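Tables We Have Known

Home | Gallery | Workshop notes | Contact

Tables We Have Known
Posted 17 October 2026

When we took over the old net store at Skasargate, it came with a sink, a leaking skylight and no furniture. We've been putting tables into it ever since. The building has 26 of them at the last reckoning, which is a lot for a place that could comfortably seat a choir practice, and each came in with somebody's firm promise that it would be the last.

People keep asking which one they should copy for their own sheds and spare rooms, so this page gathers up what we've learned. It's mostly about surfaces. Those hoping for chairs will have to wait until March, when we may have forgiven the chairs.

The long bench by the door was the first. It is 2420 mm from end to end, a figure I know by heart because the doorway wouldn't take it and we had to bring it in through the loading hatch with a rope. It has held paint tins, a boat engine and a buffet, in that order, and the buffet did the most damage.

Next came the folding ones from the Briredance hall clearance. They fold beautifully. They fold when you lean on them, when you put a kettle down and, on one occasion, during a raffle. We still use them for leaflets, which are light and don't mind falling.
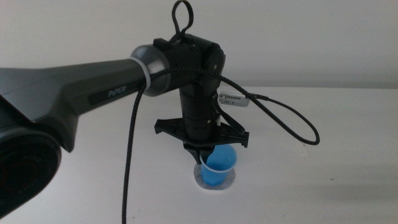 White tops are where we ended up, after a long detour through varnish. A plain white surface shows every crumb, every pencil line and every screw you were certain you'd put back in the tin, and for small fiddly work I wouldn't swap it for anything prettier. It does dark things the greatest favour. Put a cup and a tangle of black braided cable over a brown bench and you'll spend the morning squinting; over white you can follow each loop as it sags and comes back again, right down to the gripper's fingers at the mouth of the cup. The drawback is that it makes the rest of the room look grubby — a problem we've solved by not looking at the rest of the room.

Cleaning is a damp cloth and a dry cloth. We tried a tub of Prolinik surface paste, which cost more than the cloths and smelled of pears for a week. The pears were pleasant enough. The cloths were just as good.

Height caused more argument than colour. The Naidu pattern, which we followed for the second batch, puts the top at 83 cm, and tall people complained of their backs while short people complained of the tall people. We raised two of them on blocks and peace broke out, apart from the matter of who keeps moving the blocks.

As for money, the last batch came to £178 for tops and legs together, with the screws thrown in. You can do it for less if you already own legs. Do check that they're all the same length before you cut anything; we now have a very nice low table for plants.

If you'd like to see any of them in person, the side door is usually open when the lights are on. Bring your own mug, and please put it down on something that doesn't fold.

More from the gallery: Shelves, Good and Otherwise | The Skylight, a History | Hooks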